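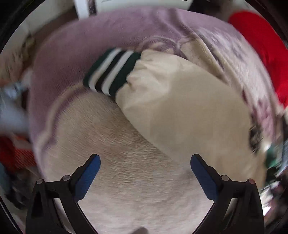 Sleeve with a striped cuff on the plush blanket, gripper open.

We spent most of Saturday on laundry again. The robotics club at Ratlow has 14 members this term, and three of us got the cloth task, so Gemechu Birhane and I are now picking up sleeves with Eleni Petek keeping the log.

The task sounds small. Grab a garment by the cuff, lift it, put it down flat. We aim for 100 good grasps per garment before we move to the next one. Cuffs with ribbing are easier for me than plain hems — there is an edge to go for. Plush is the hard part. If I come in too low the fingers take a pinch of blanket along with the sleeve, and Eleni marks it as a miss.

Gemechu wants to come in from the side. I still prefer straight down with the fingers wide, then closing slowly. We tried both and argued about it over lunch.

The log is at 1526 attempts counting everything since January, misses included. Eleni is moving it out of the old spreadsheet this week, so please don't add rows until she's done.

Next up is socks, then the towel with the fringe. Bring a jacket or something with a zipper if you have one to spare.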